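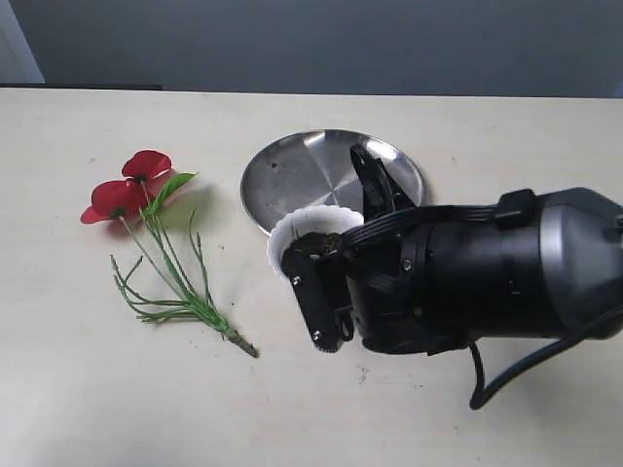
Da parte da bancada chegou logo a pergunta que acabou por ocupar metade da tarde: se a mão perde força a segurar uma forma de papel com terra, o problema está nos tendões ou na maneira como os andamos a esticar? Ficou registada tal como foi feita, antes mesmo de se abrir a ordem de trabalhos, e combinou-se que se voltaria a ela no ponto 2, como de facto se voltou, e com bastante demora.

ATA DA REUNIÃO DE MANUTENÇÃO DA CÉLULA DE MANIPULAÇÃO
Oficina de Bisura, 14 de abril de 2022

Presentes: equipa da bancada, equipa de manutenção, programação, compras e, por telefone, o apoio técnico da Begović. A ligação caiu duas vezes durante o ponto 2 e pede-se desde já desculpa aos colegas do outro lado da linha pela paciência que tiveram connosco.

Ordem de trabalhos
1. Aprovação da ata anterior
2. Mão da célula: tendões, dedos e parafusos
3. Limpeza da mesa e entrada de terra
4. Cabo inferior
5. Peças e encomendas
6. Outros assuntos

1. Aprovação da ata anterior
Lida e aprovada, com uma correção: onde se dizia que a chave dinamométrica tinha sido devolvida à Clorkport, deve ler-se que foi emprestada à Clorkport e ainda lá está. As compras ficaram de telefonar para a reaver, com a simpatia do costume.

2. Mão da célula: tendões, dedos e parafusos
A manutenção começou por fazer o historial, que se resume aqui o melhor possível. A mão leva 782 horas de trabalho desde a última revisão completa, feita em outubro, e nas últimas semanas o dedo superior passou a fechar um nadinha mais tarde do que o inferior. Nas formas de papel isso nota-se logo, porque o papel não perdoa: um dedo chega primeiro, empurra a borda ondulada para dentro e a forma fica torta antes de o outro lhe dar apoio. Com objetos rijos quase ninguém daria por ela.

Retomou-se então a pergunta inicial. A bancada defendeu que se deviam trocar os tendões sem mais conversa, pois já tinham sido esticados três vezes e cada afinação durava menos do que a anterior. A manutenção respondeu, com toda a razão também, que nas três vezes se tinha afinado a mão fechada e em carga, quando a folha de serviço manda fazê-lo com a mão aberta e em repouso, e que assim não se podia saber de quem era a culpa. Da Begović confirmaram por telefone o procedimento da folha e acrescentaram que, antes de se mexer na tensão, convém verificar o fecho preto no topo do corpo, onde as correias prendem. Se o fecho cede, estica-se tudo e não se ganha nada.

A programação lembrou que a força de aperto tinha sido subida em março para compensar a folga e que ninguém a voltou a baixar. Houve um certo silêncio, e depois acordo geral em que isso tinha de ser desfeito antes de qualquer medição.

Falou-se ainda dos parafusos do dedo inferior. O de baixo, mais perto da ponta serrilhada, já foi encontrado frouxo numa das verificações da manhã. A manutenção prefere não usar fixador de roscas enquanto o dedo tiver de ser desmontado com frequência, e a bancada, que preferia o fixador, aceitou esperar pelo resultado da afinação.

Deliberou-se, por unanimidade, a seguinte sequência:
- repor a força de aperto no valor de origem;
- abrir a mão, desligar a alimentação e colocar o aviso no quadro;
- inspecionar o fecho superior e as correias em todo o comprimento, à procura de desfiado;
- apertar os parafusos dos dedos e o parafuso lateral do corpo;
- afinar a tensão em repouso, pela folha;
- fazer 33 ciclos de fecho com uma forma cheia e anotar o comportamento dos dois dedos.

Se ao fim dos ciclos o atraso do dedo superior se mantiver, trocam-se os tendões e não se fala mais em esticar.

3. Limpeza da mesa e entrada de terra
Assunto que já vem de trás e que a bancada trouxe com muito carinho e algum cansaço. O trabalho com as formas de terra suja, não há volta a dar, e os grãos mais finos entram nas ranhuras do dedo superior, de onde custam a sair. Pediu-se que a mão fosse limpa no fim de cada turno com pincel seco, dos dedos para fora. Ar comprimido não: numa célula vizinha o ar empurrou a sujidade para dentro das articulações e a reparação foi longa.

Discutiu-se se valeria a pena humedecer a terra para a segurar melhor na forma. A manutenção pediu que não, por causa do papel e dos metais. Ficou assente que se enchem as formas um pouco menos, fora da mesa de trabalho, e que só depois se trazem para a célula.

A programação pediu também que se limpe com um pano o prato de inox antes de cada série. Os reflexos do metal polido já lhe dão trabalho que chegue na calibração da visão sem a ajuda de pó e dedadas. Aceite. Quanto à flor artificial, pede-se que fique sempre pousada do lado oposto à mão, com o caule livre do percurso dos dedos. A bancada prometeu marcar as posições de partida com fita discreta, depois de acertar a cor com a programação.

4. Cabo inferior
O cabo preto que sai por baixo do corpo da mão faz uma volta larga antes de seguir para a direita. A manutenção gostaria de a encurtar com uma braçadeira, a programação receia que falte cabo quando o pulso roda até ao limite. Depois de se conversar bastante, e de se ter ido à célula mexer no braço devagarinho, decidiu-se deixar a volta como está e acrescentar o cabo à verificação semanal: procurar marcas de roçar na borda da mesa e confirmar que a ficha não tem jogo. Se aparecer desgaste, pensa-se então numa manga de proteção.

5. Peças e encomendas
As compras informaram que há em armazém um jogo completo de tendões e que o segundo, pedido à Ivero, tem entrega prevista para daqui a 8 dias. Sugeriram juntar à mesma encomenda pontas serrilhadas de reserva, visto que os portes são iguais. Aprovado, com a recomendação de confirmar a referência antes de enviar o pedido, para não se repetir a história das pontas lisas, que continuam na gaveta e que, se alguém lhes encontrar utilidade, pode levar.

Encomendam-se também pincéis de cerda macia. Os atuais já têm mais cabo do que pelo.

6. Outros assuntos
A bancada pediu que o caderno da célula volte a ser preenchido à mão, junto da máquina, além do registo no computador. Várias das dúvidas do ponto 2 ter-se-iam esclarecido em minutos se alguém tivesse apontado em que posição estava a mão quando foi afinada. Concordou-se, e a manutenção ofereceu-se para imprimir uma página simples com espaço para data, horas de trabalho, posição da mão, força de aperto e observações.

Agradeceu-se à Begović a disponibilidade e, já agora, a franqueza. Ficaram de enviar a versão mais recente da folha de serviço, pois a nossa tem uma página em que a tabela de tensões mal se lê.

Tarefas distribuídas
Programação: repor a força de aperto e avisar a bancada quando estiver feito.
Manutenção: sequência do ponto 2, página do caderno, verificação semanal do cabo.
Bancada: limpeza no fim do turno, enchimento das formas fora da célula, marcação com fita.
Compras: encomenda à Ivero, pincéis, telefonema à Clorkport por causa da chave.

A próxima reunião marca-se assim que houver resultados dos ciclos de fecho. Nada mais havendo a tratar, encerrou-se a sessão e lavrou-se a presente ata, que será afixada junto ao quadro da oficina.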